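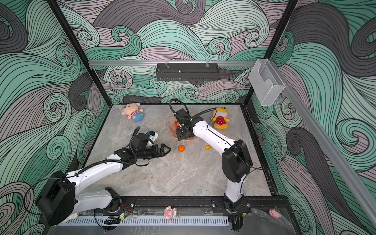

Re: Clutter and the Trukari fruit task

2024-11-22

On the Trukari list, a reader wrote:
> Your note gives one success number for mandarin-to-plate. Were the toys
> on the table during training too, or only at test time? And does the
> patterned wall matter at all?

Hello all, and thank you for such a kind and careful question! I should have put this in the first note, so please bear with me.

We trained two policies on the Bellamy cell, both with the two arms, the plate and the mandarins. One saw 1,499 demonstrations on a bare table. The other saw the same number, but in 200 of them we left plush toys lying around, the doll and the yellow animal among them. Then we tested both with toys out, in spots neither had seen.

The bare-table policy reached for a toy in 18 of its test runs. The mixed one did so in 8, with the same number of runs each - a bigger gap than I had dared hope for, though it is still one cell and one kind of fruit.

As for the swirly walls, I'm afraid I can't say yet. They stayed up the whole time for both policies. We'd like to swap them for plain ones in March, and if anybody with a Skalport setup wants to try the same thing, I would be so glad to compare notes.

Warmly,
the Bellamy cell desk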